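Widley lost 28–3, what happened on Saturday?

brandusa_d
I watched the whole match and I am still not sure how we lost by 25 points. Skollora were good, but are they this good? We had the ball for most of the first half and took only one field goal from it.

valentin.oprea
The offensive line was the problem. Coutinho had no time to throw. I counted three sacks before the break and after that he looked nervous on every play.

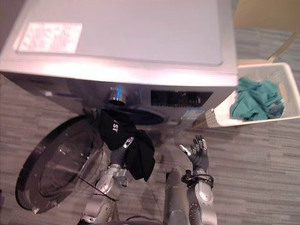
I would not change the quarterback for the next game. He is 19 and he needs our support, also when it goes badly.

chienvu
Sorry, I don't agree. Two of those sacks were his own fault – he held the ball too long. Waltar should start next week.

valentin.oprea
Waltar threw four interceptions in October. Did you forget?

chienvu
I remember it well. He also won that game.

Paula A
The defence was on the field for roughly the whole fourth quarter. They were tired, and no quarterback can help with that. Does anyone know if the bus to the next away game is full?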